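Capítulo 8
Clasificación y desbarasado de la vajilla de uso individual

Objetivos del capítulo

Al terminar este capítulo, el alumno debe poder:
distinguir las piezas de vajilla de uso individual según su forma, material y apertura;
reconocer el estado de una pieza antes de enviarla al lavado;
separar correctamente residuos sólidos, residuos líquidos y elementos adheridos;
disponer tazas y jarros en el cesto de lavado con la orientación adecuada.

8.1 Delimitación del tema

En el capítulo anterior se estudió la vajilla plana: platos, bandejas y fuentes de escasa profundidad. La vajilla hueca de uso individual plantea problemas distintos. Su volumen interior retiene restos que no se aprecian desde fuera, su centro de gravedad varía con el contenido y la presencia de un asa rompe la simetría de la pieza, lo que afecta tanto al apilado como al transporte.

Se entiende por vajilla hueca de uso individual toda pieza destinada a contener una sola ración de bebida o alimento líquido. El grupo comprende tazas, jarros, tazones y cuencos pequeños. Quedan excluidas las jarras de servicio y las teteras, que se tratan en el capítulo 10. En este manual se emplea «jarro» para la pieza de cuerpo alto con asa, también llamada en otros países «mug», «tazón» o «taza alta».

8.2 Desbarasado y lavado

Conviene separar dos operaciones que en la práctica diaria suelen confundirse. El desbarasado es la retirada de las piezas del lugar de consumo, junto con la eliminación de los restos gruesos. El lavado comienza después, cuando la pieza ya está vacía y libre de elementos ajenos. Una pieza que llega a la máquina con posos o etiquetas no ha completado la primera fase, y sus residuos pasan al circuito de agua y a los filtros.

En el comedor de Stotero, que servirá de caso de referencia en los ejercicios, una revisión interna de los cestos registró 234 jarros en un turno de mañana. De ellos, 80 llegaron a la zona de lavado con algún resto en el interior. El establecimiento disponía entonces de un único punto de vaciado, situado después de la mesa de clasificación.

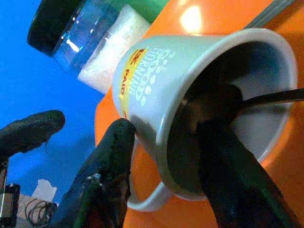

El estado de un jarro se determina mediante dos inspecciones, una interior y otra exterior, que se realizan siempre en ese orden. La inspección interior exige mirar a través de la boca hasta el fondo y recorrer la pared. En un jarro tumbado el resto puede acumularse en la parte baja de la pared interior, como ocurre con la materia oscura del jarro gris, que podría corresponder a posos de café o a un residuo líquido. Mientras no se identifique, un resto de este tipo se trata como mixto: se decanta la fracción líquida sobre rejilla y se deposita la sólida en el recipiente de orgánicos. La inspección exterior atiende a la decoración y a los elementos añadidos. En la misma pieza, la inscripción «GOOD MORNING» en letras blancas se clasifica como decoración, mientras que la banda amarilla con la palabra «PAID» en rojo se anota como etiqueta y se comprueba antes del lavado.

8.3 Elementos añadidos

Se denomina elemento añadido a todo material que no forma parte de la pieza tal como salió de fábrica. Los más frecuentes son las etiquetas de precio, las cintas de control de caja y las marcas de propiedad. La retirada se hace en seco siempre que el adhesivo lo permita. El agua caliente reblandece el papel pero deja con frecuencia el adhesivo sobre el esmalte, donde retiene grasa y suciedad en lavados posteriores.

Las marcas de propiedad constituyen una excepción. En centros donde cada trabajador conserva su propio jarro, como la oficina de Plasow descrita en el ejercicio 2, la marca se mantiene y la pieza se lava a mano. El criterio debe figurar por escrito en la hoja de clasificación.

8.4 Disposición en el cesto

Los jarros se colocan con la boca hacia abajo y ligeramente inclinados, de modo que el agua no quede retenida en el rebaje de la base. Las asas se orientan todas en el mismo sentido. No debe haber contacto entre el borde de una pieza y el asa de la contigua, dado que la unión del asa con el cuerpo es la zona de rotura más habitual en la cerámica esmaltada.

Términos clave

Desbarasado. Elemento añadido. Resto mixto. Vajilla hueca. Inspección interior.

Cuestiones previas

1. Indique en qué punto del recorrido situaría el vaciado en el comedor de Stotero y justifique el cambio.
2. Redacte el criterio de conservación de marcas de propiedad para la oficina de Plasow.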